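3.2 Demonstration at the Paredes open day

The second part of the study took place during the November open day at the Paredes site, where visitors were invited to watch the humanoid platform carry out a short shopping task. Over 70 people attended in the course of the afternoon. They were admitted in small groups, and each group stayed for one complete run of the task before moving on to the discussion area, which was led by Rosário Azevedo.

The task was the same as in the laboratory trials described in Section 3.1. The operator named an item, and the robot was required to take it from an open shelving unit and place it in a basket held in its other hand. Only light items were used, as the hand had not been tested with heavier goods. Visitors were told beforehand that the robot would move slowly and that a run could be stopped at any time – a point which the Stilla safety guidelines for the site require to be made aloud. Figure 2 shows the robot at the shelf.

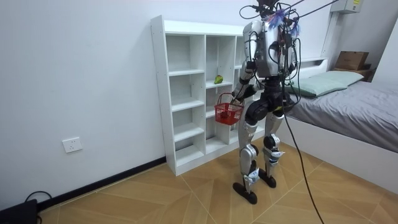

Figure 2. The humanoid robot at the shelving unit, holding a red shopping basket by its handle. A green pear-shaped fruit is on one of the shelves.

After each run, visitors were asked to complete a short form with three questions. The first concerned how safe they had felt, the second how well they had understood what the robot was trying to do, and the third whether they would accept such help in their own home. Forms were available in Portuguese and English and did not ask for names. Staff from Pamix collected them at the exit and passed them to Rajeshwari Iyer for coding.

Two limits of this setting should be noted. Visitors had chosen to attend, and many had an interest in the subject already. In addition, members of a group could hear one another's remarks during the run, and their answers cannot be treated as fully independent. The forms are therefore reported separately from the Burkham interviews, which were held one at a time. Results for both groups are given in Section 4.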